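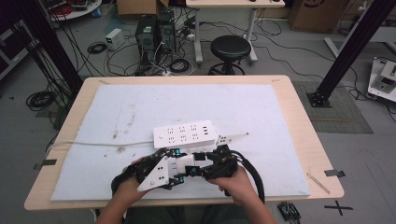

Hand-held gripper drops out halfway through a take when the cable moves

Posted in Robots and Automation > Grippers and end tools

We have a two-handled gripper for recording pick-up jobs by hand, wired back to a PC by one thick cable. For the first 500 takes it behaved. Now it loses its connection whenever I turn it to the right, the software freezes, and I get to do the take again. The jaws themselves open and close fine, and they still hold things as big as a power strip without slipping. I've reinstalled the Lavow driver twice, which made me feel busy. Is this a new cable, a new board, or a new hobby?
– Nerik_bench

Habte

Cable, or more likely the plug at the gripper end. Every time you turn your wrist you're bending it at the same spot, and the connector takes the lot.

Power everything down first. Unplug the cable and look into the socket with a torch – you want straight pins and no fluff. Plug it back in until it seats, then tie the cable to the body a hand's width back from the plug, leaving a slack loop between the two. The tie should take the pull. If you can tug the cable and see the plug move, do it again.

Then start it up, leave the gripper lying on the table and wiggle only the cable. If it drops out, you have your culprit and can order a cable. If it doesn't, hold the cable still and turn the gripper. A dropout then points to something loose inside the housing, probably one of the small connectors between boards. Open it with the power off and press each one home.

Redo the jaw calibration afterwards. Ours came back 2 mm out after a strip-down and it took me until four in the afternoon to notice.

wultar128

have you tried a different usb port

Lavow_leftovers

Seconding the slack loop, but check the floor end too. Mine was fine at the gripper and hanging half out of the back of the PC, where I'd been rolling a chair over it since August. I had by then replaced the gripper cable, the board and most of my opinions about the driver. And wultar128 has a point, annoyingly. Go straight into the back of the machine and skip any hub until you've found the fault.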